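Paper conservation for framers, unit 4 handout
Hinges, paste, and getting old work off bad boards
Emilian Ciobanu, Braltelham evening course

Bring this to the bench session. Last term's handout had the wrong paste ratio on the back page, throw it out.

Where we left off: mats and backing boards. You should know by now why we don't glue art to anything. If you missed it get the notes off somebody.

Why hinge at all

Paper moves. Takes on moisture in July, gives it up when the heat comes on. Stick it down on four sides and it can't move, so it cockles or splits. A hinge lets the sheet hang from the top and do what it wants.

Two hinges for anything up to about the size of a bath towel. Wider pieces, add one in the middle. Don't hinge the bottom corners. I know they curl. Leave them.

The hinge has to be weaker than the art. If the frame falls off the wall the hinge should tear and the print shouldn't. Students always want to make it strong. Resist.

T-hinge (also called a pendant hinge): one tab of tissue pasted to the back of the art, sticking up past the top edge, then a crosspiece pasted over it onto the backboard. Use when the window mat covers the edge.

V-hinge: folded tissue, hidden behind the sheet. For float mounts, where you see all four edges. Harder to place. Put a cross strip on the lower leg if the work is heavy.

Pass-through: slot cut in the backboard, tab goes through and gets pasted behind. Heavy watercolor paper, mostly. We'll do one as a demo, you won't be tested on it.

Tissue

Japanese tissue, medium weight for most jobs, light for thin prints. Tear it, don't cut it. Draw a wet line with a small brush, wait a few seconds, pull apart. You want the feathered edge. A cut edge makes a hard step and it can show through the front on thin paper, especially under a raking light.

Grain direction: long fibers run up and down the tab. Check by tearing a scrap both ways, the straight tear is with the grain.

Paste

Wheat starch. Not flour, flour has gluten in it and goes yellow. One part starch to 4 parts water by volume for a stock paste, thinned later.

Soak the starch in distilled water, at least half an hour. Low heat, stir the whole time. Goes cloudy, then thick, then sort of glassy. Keep going past the point where you think it's done. Let it cool with a bit of film pressed right on the surface or you get a skin.

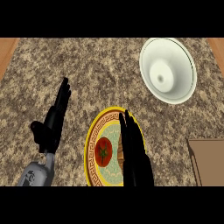 Strain it twice through a fine sieve. Brush it around on a clean surface till it's smooth, then add water a few drops at a time. For hinges you want it like heavy cream. Too wet is the usual mistake, it tidelines the paper and you can't take that back.

Keeps 2 days in the fridge, maybe a little longer. Smells sour = gone. Make small batches, it's cheap.

Methyl cellulose: fine as a backup, weaker, good for poulticing old glue. More on that below.

Putting the hinge on

Art face down on clean blotter. Paste only the bottom quarter inch of the tab. Blot off the extra. Lay it on, tap it down, don't rub. Then polyester web, blotter, glass, weight. Change the blotter after a few minutes, then again after 60. Leave it overnight if you can.

Test your inks first!! Drop of distilled water on a spot nobody will see, wait, touch with blotter corner. Any color comes up, stop and ask me.

Old mounts

Most of what comes across the counter has already been framed once, badly. Things you'll meet:

Masking tape. Carrier usually lifts off dry, the adhesive has gone into the paper. The stain is a conservators job, not ours.

Brown gummed tape. Water based, so a poultice of methyl cellulose works. Lay it on thick, ten minutes, scrape with a bone folder, repeat. Go slow.

Dry mount. Tell the customer it stays on the board unless they want to pay a paper conservator. Write that on the ticket.

Acid board, work just sitting against it. Easy one. Brown line round the window opening is mat burn and it's permanent, say so before you open the package and not after.

Worked case

The D'Souza botanical prints, customer's name used with permission. Set of hand colored plates in old Gresetti frames, wood pulp backing, each one held with a strip of cloth tape along the whole top edge. Two plates had torn under the tape where the paper had pulled. Quote was $215 for rehinging the set, frames reused, new glass extra. Took almost twice the hours I'd priced. The cloth tape was the slow part. I should have tested one corner before quoting, so now I do, and so should you.

Repairs to the tears were light tissue from the back, thin paste, pressed overnight. Greens on one plate were sensitive so that one was done with hardly any moisture at all.

For next time

Read the Plallden notes on glazing, first half only. Practice tearing tissue till your edges are even. Make three T-hinges on scrap paper and bring them, along with a list of what went wrong.

Brushes: one flat, one small round, natural hair. Wash them out right away, dried paste ruins them. Bone folder, tweezers without teeth, apron. Blotter is supplied, weights are not.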